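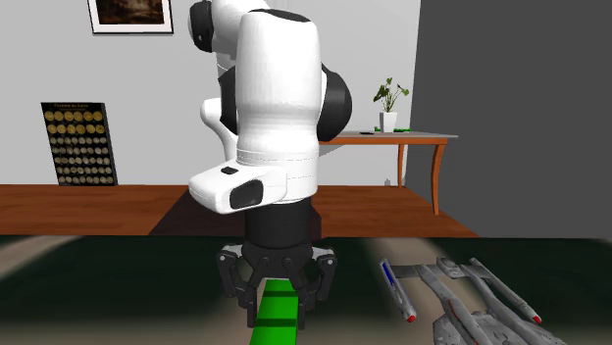
Do I need to know how to program before I can teach a robot arm a new job?
You need a pair of hands and a bit of patience, and that's enough to get going. You move the arm through the job yourself, either by holding it or by steering it from a controller, and the software keeps a record of every move for the robot to learn from.

Rilora opens its practice room to everyone this February

Estcombe – We've been itching to share this one! From the first Monday in February, anybody with a web browser can sign in to Rilora, our simulated practice room, and show a robot arm how to do something. I've been on the Rilora team at Brernside since it was a single arm over a blank table, so forgive me if I sound like a proud parent.

The room now looks like somewhere you'd want to spend an afternoon. There's a green mat to work on, a pot plant on the side table, a picture on the wall, even a board of coins. On the mat you'll find things to practise with, such as a bright green block and a grey model spaceship (my favourite, and a proper pain to pick up by the nacelles). You bring the gripper down over the block, close it, lift, and put the block wherever you like. Then you do it again, a little differently, and the system saves each go as a demonstration.

We ran a trial with 470 people in and around Estcombe, and between them they recorded 3,000 demonstrations. Plenty of them had never steered anything fancier than a shopping trolley. Most told us the first few minutes felt clumsy, usually because they were coming in too fast and too low, and that it clicked once they slowed down. My own early tries are still on the server and I'm not linking to them.

If you've got a real arm at work, Rilora goes with it. Memon, our hand-guiding handle, clips on above the gripper so you can lead the arm through the job yourself, and those recordings sit in the same library as the ones you made on screen. Mix them however you fancy.

Four starter tasks are included, and each session lasts 30 minutes, though you can book another straight after. It's free for schools, colleges and anyone learning at home. Workplaces can try it free for their first month and then pay by the seat.

To book a session or borrow a Memon handle, get in touch with the Rilora desk at Brernside, Estcombe. Reporters who'd like a go are very welcome too, and we'll put the kettle on.

Ends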